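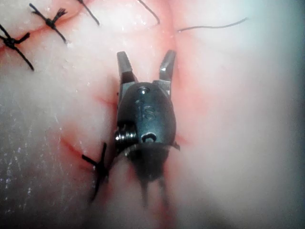

Most of the arguments I hear about automating suturing are arguments about the policy. Should it be one network or a stack of them, how big, trained on what. I have worked on the software side of this for long enough to have had those arguments many times, and I think they take up too much of the day. The part of our system that decides whether a stitch goes well is the dull layer underneath: the state machine, the logging, the clocks, and the code that decides when to stop.

I'll start with stopping. A learned policy always produces an action. Ask it for the next one and it gives you the next one, whether the thread is lying where it expects or has slid behind the wrist. In our first version we let it run until a person hit the pedal. The person was usually late, and the logs from those runs were hard to use, with a long tail of motion at the end that meant nothing. When Ha-rang Seol joined us she spent her first month writing a supervisor that did no control at all. It watched four signals and could only say continue, hold, or back out. We complained about the month. After that, we had runs we could compare.

The supervisor is 1,494 lines, and most of them are boring. There is a check that the commanded pose and the measured pose agree within a limit. There is a check on the age of each camera frame. There is a check on jaw angle against motor current, which is the closest thing we have to knowing if something is between the jaws. Any engineer could write these in an afternoon. Choosing the limits took longer, and I would argue the limits are the real work.

Thread is where perception people and control people stop agreeing. A needle is rigid. You can fit a model to it and track it, and when part of it is hidden you can make a decent guess at the rest. Thread has no shape of its own. It drapes over the instrument and wraps on the shaft, and from a camera mounted near the wrist a black strand against a dark wrist joint can vanish for half a second at a time.
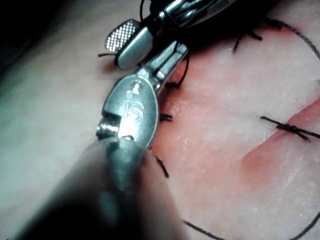

Our tracker, which came out of the Burkell codebase, treats thread as a chain of points and tries to keep the chain connected. On a clean pad it does well. Once there are a few finished knots with cut ends sticking up, it starts joining the live strand to the dead ones. We labeled 2,796 frames by hand to measure this, and the mistakes gathered in the place you would guess, near old stitches. More labels helped a little. What helped more was plain bookkeeping. The planner already knows when a stitch is tied and trimmed, so it can tell the tracker which ends are finished and should be ignored. That fix was a message between two processes, and the network was left alone.

I bring that up because it is the pattern I keep seeing. The information exists somewhere in the system, and the part that needs it can't get it. People then try to recover it from pixels, at great cost, and write a paper on how hard it was.

Time is the other one. Our control loop runs at 500 hertz and the cameras run far slower. For most of a year we stamped images when they arrived at the computer. The delay through the capture card moved around depending on load, and every policy we trained had learned the average of that delay. Then we changed the machine in October and everything got slightly worse. Two of us spent weeks on the model before anyone plotted the timestamps. We now stamp at the sensor and carry that number all the way through, including into training data. I would tell any new group to do this before collecting a single demonstration, and I know most won't, as it doesn't look like progress.

There is a fair reply to all this. Ondley, whose group I respect, has gone the other way. They keep the plumbing thin, collect a great deal of data, and expect the model to absorb the delays and the hidden thread and the odd grasp. Their results on single throws are better than ours. I don't dispute that. When I visited, though, I asked why one particular run had failed and the answer was to play the video again and guess. Ours are worse runs with better explanations, and for something meant to end up near a patient I would take the explanation first and work on the rest.

I am also not saying the planner should be written entirely by hand. We tried that with Galanis, our older task planner, and it grew to 106 states. By the end a change to the knot tying could break the needle pickup, and only one person could say why. Stidon, which replaced it, has far fewer states and leaves the motion inside each one to a learned policy. The line between the two is drawn where we can check something: the needle is held, the thread is through, the knot is down. If we can't check it, it doesn't get to be a state.

That rule costs us some elegance. There are steps a surgeon would call separate that we run together, such as regrasping and drawing the slack, for the simple reason that we can't yet measure the point where one ends. A better thread tracker would let us split them. So would a force sensor at the tip that survived cleaning, and we have been waiting on one of those for as long as I have been here.

In the meantime the thing I would fund is replay. Every run should be something you can load the next morning, step through at any rate, and feed to a changed supervisor to see if it would have stopped sooner. We can do this for joint data and images now. We can't do it for the operator's pedal, which is still on its own box with its own clock.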